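4.2 How the class collected its demonstrations

I should say up front that we didn't plan the table-clearing task very carefully. The course (we ran it under the name Rivico, after the first shared folder) had a loose syllabus and one robot, and the students picked the task themselves in November, after the block stacking got boring. They wanted something that felt like a real chore, so we settled on wiping and tidying a tabletop: plates, tissues, a sponge, a pen, whatever was handy that afternoon. Each team got the same goal, which was to end up with the trash gone and the rest of the stuff grouped on one side, and then they were free to argue about how to get there. And they did argue!

We asked for 600 demonstrations and ended up with 639, mostly from two teams who got competitive with each other near the end. We kept 500 for training after throwing out the ones where the arm stopped halfway or the operator plainly gave up (it happens, and I've done it myself). The Urnidix team recorded in short bursts and swapped operators all the time. The Economou team let one person drive for a whole evening, and you can really see that in their data – the motions are smoother, but they all look alike, and the policy trained on them got confused as soon as we moved the sponge.
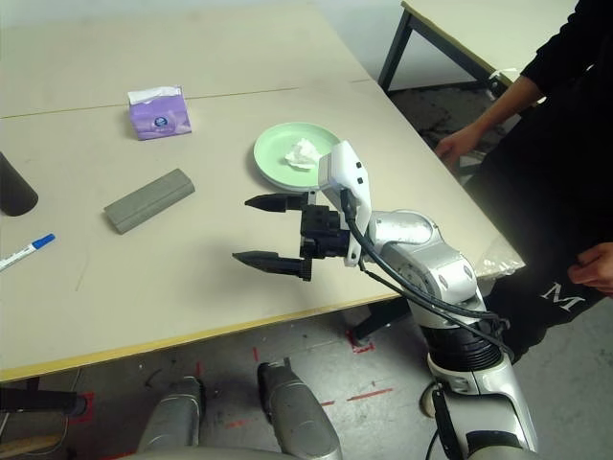
Figure 4. Tabletop task, right arm with the gripper open.

Crumpled tissues turned out to be the hard part. A pen is thin but it keeps its shape, so once the students learned to come in low with the fingers they could grab it pretty reliably. A tissue is a different shape every time, and if it's lying on a plate the fingers can catch the rim and drag the whole plate along. We had 20 practice runs set aside just for this, and I wish we'd set aside more. What helped most was a tip that started with the Ellomska team: open the gripper wide, stop above the plate for a second, and only then go down. The pause costs time, but it gave the policy a nice clear moment to copy, and the other teams had picked it up before we even wrote it into the handout.

We were less strict about where things started out on the table. Students put the objects back by hand between runs, and people have habits, so the sponge kept coming back at more or less the same angle for whole sessions. I only noticed when I plotted the starting positions for this paper. Next time I'd hand out a printed layout for every run, or just shuffle a deck of cards with positions on them. Section 4.3 goes over what this did to the test scores, team by team.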